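4.2 Why installers leave so much behind

We now come to the part of the study we enjoyed most. The first round of tests had told us that a failed driver update leaves files on the disk, which any help desk worker could have told us for free. What we wanted to know was which leftovers do harm on the next attempt, and the answer surprised all of us.

We ran 162 failed updates on purpose, stopping the installer at different points by cutting the power, ending its process, or filling the disk. After each stop we took a full record of the system and then let the update tool, Brusimska, try again with no help. In most runs the second attempt went through cleanly. Where it didn't, we compared the record with one from a clean machine and removed the differences one at a time until the update worked.

Large leftovers hardly mattered! A half-unpacked driver package can take up 700 megabytes and still be ignored on the next attempt, as the tool checks the package, finds it damaged, and fetches a fresh copy. The trouble came from very small things. A lock file of a few bytes, written at the start of the update and meant to be deleted at the end, was enough to stop every later attempt with an error message that talked about missing permissions. Users who see that message do what it tells them and run the tool as administrator, and then they get the same message again.

The second cause took us longer to find. Brusimska keeps a short list of devices it has already handled, so that it can pick up where it left off. If the update stops after the list is written but before the driver is loaded, the tool believes the work is done. It reports success and the old driver keeps running. Nadège Rolland spotted this on a Tuesday evening by reading the list next to the device manager window, and we spent the rest of that week going back through runs we had marked as fine. Two of them were not, and the tables in this section use the corrected results.

We find this second case far more interesting than the first. An error message, even a bad one, sends the user looking for help. A false report of success sends them somewhere else – to the game that crashes, the screen that flickers, the forum thread on faulty cards. Pruvost and Besnard make a similar point in their work on printer software, and we think it holds more widely than they claimed.

Both problems have simple fixes. A lock file can carry the number of the process that made it, and the tool can check whether that process is still alive. The list of handled devices can be written after the driver has loaded, with the version number read back from the system. We built both changes into a test version, which we call Flesness, and repeated the failed runs with the same stopping points. No run ended in a false success, and the lock file no longer blocked a second attempt. It was a wonderful afternoon in the lab.

There are limits, of course. All our machines had a single graphics card, and we did not test laptops that switch between two. Ruaridh Mackay has pointed out that such laptops load their drivers in a different order, so the window between writing the list and loading the driver may be longer there. We would love to see someone try it, and our stopping scripts are written so that they can be moved to other hardware with little work.

Section 4.3 turns to the users themselves and looks at what people do in the first few minutes after an update fails, starting with those who took part from home.

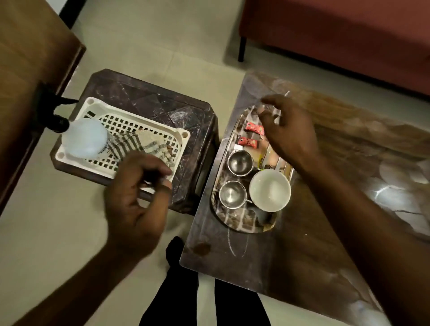 Figure 4. Home setting, with a dish rack on a stool beside a marble-topped table.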